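Cupboard clear-out at Urside: baskets, cups and where things live now
By Imke Seidel
July 2025

The shared kitchen at Urside has been sorted. Most of the work was done over two evenings and a Saturday morning, and anyone who has used the kitchen in the past year will know it was overdue. The cupboards had filled up with things left behind after lunches, workshops and the spring fair, and the drawers under the window no longer closed.

We began by taking everything out and putting it on the tables in the hall. Eero Saarela kept the list. Leaving out cutlery, it came to 998 items, including 61 mugs and 59 lids that fitted nothing we own. The lids have gone to recycling where the plastic was marked and in the bin where it was not. If you brought a cake in a tin or tub before Easter and have been wondering about the lid, please accept that it has gone.

The wire trays in the tall cupboard have been taken out. Small things fell through them and they scratched the shelf. In their place we have put plain baskets that can be lifted down and carried to the table, then wiped out in the sink at the end of the day.

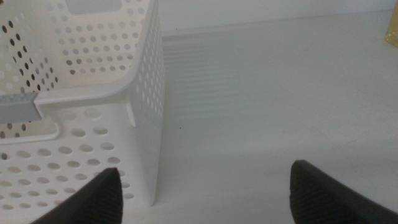 One of the white baskets, with holes in the sides so that air can get round the contents.

The baskets are not labelled yet. Labels will go on once we have lived with the arrangement for a few weeks and know that it works. Until then, this is the plan for the tall cupboard, starting from the top shelf:

Top shelf: table linen, paper napkins and the bunting. You will need the step stool, which hangs on the hook behind the door.

Second shelf: baking things. Cutters, piping bags, the scales and the two spare timers. The big mixer bowl stays on the worktop.

Third shelf: cups and tumblers for cold drinks.

Fourth shelf: tea, coffee, sugar and the tins of biscuits for meetings. Please close the tins. We had moths in the spring and do not want them again.

Bottom shelf: heavy pans and the two slow cookers.

A word on the cups. There was some discussion about whether to keep the odd ones, meaning anything that is not part of a set. One view was that a shelf of matching glasses looks better and stacks better. The other was that odd cups are easier to keep track of during an event, as people remember which one is theirs and do not take a fresh one each time they sit down. Eero was firmly of the second opinion and he had washed up after the last three suppers, so the odd cups have stayed.
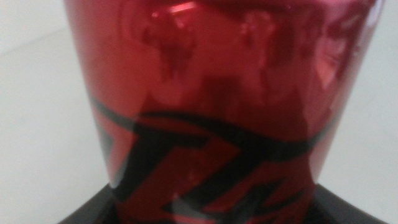 Shiny cups do show every finger mark, and they dry with spots if they are left to drain. Please use a soft cloth and not the green scourers, which belong with the pans. The soft cloths are in the drawer to the left of the sink and the dirty ones go in the bucket underneath. Someone takes the bucket home each week for washing. At the moment that is me, and I would be glad to share it with one or two others.

Please also put tumblers away singly unless you know they come apart easily. We found several pairs jammed together at the back of the cupboard. Most of them came free after standing in warm water with ice in the upper one. One pair of glasses did not survive.

Mugs are in the wall cupboard over the kettle, as before, but there are fewer of them. We kept 40 and packed up the rest. If an event needs more, the spares are in a box marked MUGS in the Tornevine store, on the right as you go in. The key is on the usual board. Write your name in the book when you borrow it, even if it is only for ten minutes.

A few things have turned up that must belong to somebody:

-- a long bread knife in a cardboard sleeve
-- a blue casserole with a chipped handle
-- a cake stand in three pieces, all present
-- a child's lunch box with Taro written on the bottom in marker pen
-- a potato ricer, nearly new

They are on the side table in the hall until the end of the month. Whatever is left after that will be offered to the Kröger household, who are collecting for the September jumble sale and have room in their garage. They have asked for no more glass, please, and no electrical items without a plug.

The under-sink cupboard has not been touched. There is a slow drip from the joint behind the waste pipe and it makes no sense to arrange anything in there until it has been repaired. A bowl has been put under the joint. If you are the last to leave, please empty it, and let Eero know if it is more than half full.

The fridge is still to be done too. We will do it on the next free Saturday morning, starting at ten. Jars without a date on them will be thrown away, so take yours home or write on it before then. Bring rubber gloves if you have them, and a cool bag would be useful for keeping the milk in while the shelves are out.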